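Section 4. Preparing the table and the grid sheet

2024-03-14
Danica Delić

Complete this section before you unpack the small parts. Everything that follows in the Burix desk set assumes that the table is clear, the sheet lies flat, and each item has a fixed place.

4.1 Choosing the table

Use a table or desk with a smooth, level top. A light, plain surface is easiest to work on, as dropped screws show up against it. The top should be at least 70 cm deep. Glass tops are not suitable. If the table has a leaf or a folding section, lock it before you start.

CAUTION: Do not set up on a tablecloth, a desk pad or any other soft cover. The sheet will crease and the squares will no longer line up.

4.2 Clearing and cleaning

1. Take everything off the table, including lamps with a weighted foot.
2. Wipe the top with a damp cloth and a drop of dish soap. Do not use furniture polish.
3. Dry the surface with a clean towel and wait 9 minutes before laying paper on it.
4. Run your hand over the top and scrape off any dried glue or crumbs you can feel.

4.3 Laying the grid sheet

The sheet is shipped rolled in the Drinex tube. Unroll it the evening before and leave it face down under a few books.

1. Turn the sheet printed side up and lay it across the front half of the table.
2. Line up the front edge of the sheet with the front edge of the table. Small differences at the back do not matter.
3. Smooth the paper from the middle outward with the side of your hand.
4. Fix the corners with low-tack tape, using 3 cm per corner. Tape the back corners first.
5. Check for bubbles. If you find one, lift the nearest corner and smooth again – do not press it flat with a ruler.

NOTE: Pencil marks can be erased from the sheet. Ballpoint cannot.

4.4 Placing the items

Place the tallest item first and work toward the edges. Set the base down on the paper from above. Sliding it will drag the sheet and can tear it at the tape. Loose wires should stay on top of the table, clear of the front edge, where a sleeve could catch them.

An upright container such as a pencil cup goes on the right side of the sheet. Left-handed users may prefer the left.

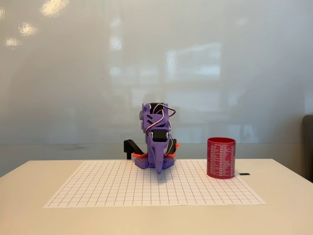
Hubert Cieślak writes that he had trouble with step 4 of 4.3: the tape lifted overnight in a cold room, and the sheet had curled at both front corners by morning. He asks whether double-sided tape may be used instead.

Double-sided tape may be used on sealed or laminated tops only. On bare wood it can pull up fibers when it is removed. In a cold room, warm each piece of ordinary tape between your fingers for a few seconds before pressing it down, and rub the corners again after an hour.

4.5 Recording the positions

Once you are satisfied with the layout, record it so that it can be repeated after cleaning.

1. Trace lightly around each base with a soft pencil.
2. Write the name of the item inside the outline.
3. Count the squares from the front left corner of the sheet to the nearest corner of each outline, first across, then back. For a round item, count to its leftmost point.
4. Copy the numbers into the table on page 57.

4.6 Care and replacement

Dust the sheet with a dry brush. Do not wipe it with a wet cloth, even if the print looks dirty. Coffee stains are permanent, and a stained sheet can still be used as long as the lines are readable.

Replace the sheet when the lines have worn away under a base or when a corner has torn past the tape. Spare sheets are sold rolled, under the name Fliseo. Folded sheets from older sets can be used for practice, but the creases will keep small items from standing straight.

CAUTION: Peel old tape back slowly at a low angle. Pulling straight up tears the paper.

Continue with Section 5, Sorting the small parts.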